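Okay, thread time. We spent all of November teaching a robot to rebuild desktop PCs by steering it by hand, and I have so much to say about it. Buckle up!

1/ The setup: you sit at a bench with a small leader arm, the robot copies whatever you do, and the computer records everything. Do the job, reset the parts, do it again. Our job was putting parts back into an old office tower. I thought I'd be bored by lunch. I was still there at dinner.

2/ First surprise was how bad I was. I've built PCs since I was a kid and I could not put a memory stick in a slot through a gripper. You lose all the feeling in your fingers. No click, no "oh, it's crooked." You watch the screen and hope.

3/ My first clean run came on day 2. I yelled. Martti Räsänen was on a call with the folks at Wallent and had to mute himself (sorry Martti).

4/ We tried two ways of showing the task. One is grabbing the arm itself and pushing it through the motion — great for big simple moves, like swinging over to the tower. The other is the remote leader arm, and that won for anything small. When you push the arm by hand your own elbow keeps getting in the way of the wrist camera!

5/ The total at the end of the month: 900 demonstrations. We threw out 78 of them. Mostly dropped parts, plus one whole stretch where I had the gripper speed set wrong and didn't notice until Kai-wen Mak played them back.

6/ Stuff I'd tell anyone starting out:
go slower than feels natural, then go a bit slower
pause before you close the fingers
don't "fix" a bad grab in mid-air, put the part down and pick it up again
stop when your neck hurts

7/ That third one needs its own post. For the first week I hid my mistakes. Little wiggles, sneaky saves. Then the trained policy started wiggling too, even when the grab was perfect. It learned my nervous habits!! I have never felt so seen by a machine.

8/ So we started recording recoveries on purpose. Start with the part a little off, back out, line up, go again. About 40 of those changed the robot's behavior more than the big pile of perfect runs before them. Kai-wen had been saying this from the start and was very gracious about it.

9/ The fixture tray deserves some love too. Version one was a flat sheet with tape marks and the parts wandered all over. Valtonen molded us one with pockets, so a processor or a memory module gets its own place to sit at the start of each run. Reset time dropped like a rock. I'd marry that tray.

10/ Wrist camera view from the bench, processor and memory in the tray, hard drive carrier up top with the blue handle, tower open on the right. I've stared at this angle so long I see it when I close my eyes.

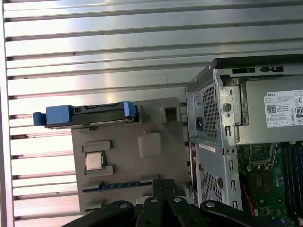 Kai-wen Mak replied that the wrist view is also where she'd judge a demo, and that if the operator can't tell from that camera alone whether a part is lined up, the robot can't be expected to learn it either. She wants us to try a full session with the room cameras hidden from the operator.

11/ Which, yes, we're doing. I tried a few runs that way already and it's hard! You end up tilting the wrist to peek around the part before you commit. But then the peeking is in the data, and I love that. Looking first is part of the skill.

12/ Next up is the processor. You get one gentle drop into the socket and no shoving. Hasent is lending us a softer leader arm with some force feedback, so maybe I'll get a bit of feeling back in my fingers. Penico wants to try the same recordings on their own arm too, and I'm dying to see if my habits travel.

13/ If you've done this kind of teaching, tell me how long your sessions run. I fade after an hour and my last few demos are always mush. Do you swap people? Take walks? Snacks? I'll try anything.

Last updated December 6, 2020
Contact | © 2020 | Back to top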